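okay so the two-arm sorting table in Aileen's shop is finally at the stage where it does a thing, and several of you asked, so: thread. grab a snack, I type a lot

1/ Quick recap if you're new. Aileen Manalo and I share a workshop space in Grumville and since November we've been building a table with two arms on it that can sort small junk into baskets. The project is called Pimutley. I lost a bet about the name and I don't want to talk about it

2/ The arms themselves are boring, they were the easy part (two weekends, one stripped screw). The fingers are where all my time went. I'm on print version 68. Sixty-eight!! I have a shoebox of rejects and every one of them looked perfect in CAD

3/ The stuff we practice on matters way more than I expected. Crayon boxes are a dream: flat sides, stiff, they stay put. So I got cocky and bought a bag of those stretchy coil keychains, the ones that look like an old phone cord, and my life got worse immediately

4/ Coils are springy, they're slippery, they squish when you close on them and they have a metal ring that flops wherever it likes. You close the fingers and the whole loop just rolls out sideways. I watched that happen for one entire evening

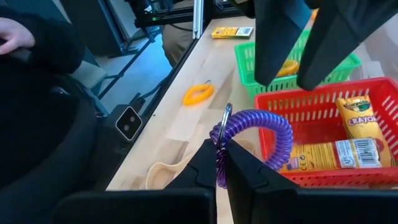

Purple coil in the fingers, ring up top, crayons already in the red basket

5/ I want to frame that one. The tips on this set come in at a steeper angle than my earlier ones, so they close right at the very end and don't mash the coil flat further down. Chanida Duangkaew told me to try it in like week two and I said "hmm maybe" and then did 40-something other versions first. Sorry Chanida

6/ Somebody asked about force. There's a current limit on each finger motor and I started with it at 100, which is whatever unit the driver board thinks in, I've given up finding out. Great for crayons, way too squeezy for coils. One number for everything is a dumb idea, so now each kind of object gets its own setting in a little text file

7/ The text file has a typo in it that everything now depends on. "crayson". It stays

8/ Wrist cameras: yes, one at each wrist, looking down past the fingers. Get these if you build anything like this. I spent ages with only an overhead view and you can't tell a good pinch from a near miss from up there. From the wrist you see exactly which bit of coil you've got

9/ Cable routing, ugh. The cables run along the edge rail and I have re-done them four times. Leave more slack than you think. Then leave more. Aileen used up a whole 2000 pack of zip ties on this and two other projects and has opinions about people who don't trim the ends (me, I'm people)

10/ Okay, next problem, and this is the one I need help with: coils on top of coils
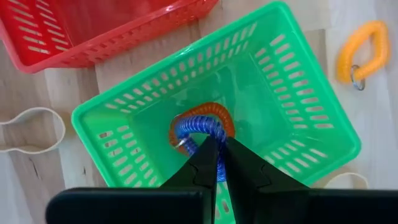
11/ Picking out of a pile. When one loop is lying over another I want the top one and ONLY the top one. With the blue over the orangey one like that, going in from straight above is fine if the tips land on the blue and don't reach down through both. A few millimeters too low and you've got a two-coil knot, and then one of us has to walk over and untangle it by hand while the other one laughs

12/ Things I've tried for this: slower approach, closing a little earlier, giving the basket a nudge first. The nudge is my favorite because it looks rude. Haven't settled on any of them yet

13/ Also the basket walls. Slotted baskets are cheap and light and I love the colors but a fingertip can catch in a slot if you come in close to the side. I'm keeping a no-go strip around the inside of the rim for now. If anyone has a smarter answer please tell me

14/ A few of you wanted the finger files. They're going up on the Laron page as soon as I rename them, because currently they are called things like final_final_tip_1003 and I have some pride left. You'll want a fine nozzle for the tips

15/ Next up is crayon boxes and coils mixed in one basket, and after that Aileen wants to try handing things from one arm to the other, so pray for my shoebox

16/ oh and to the person asking about the controller board, it's the older Nilsuwan one, got it used, the fan screams. will post wiring when I've drawn it neatly enough to show people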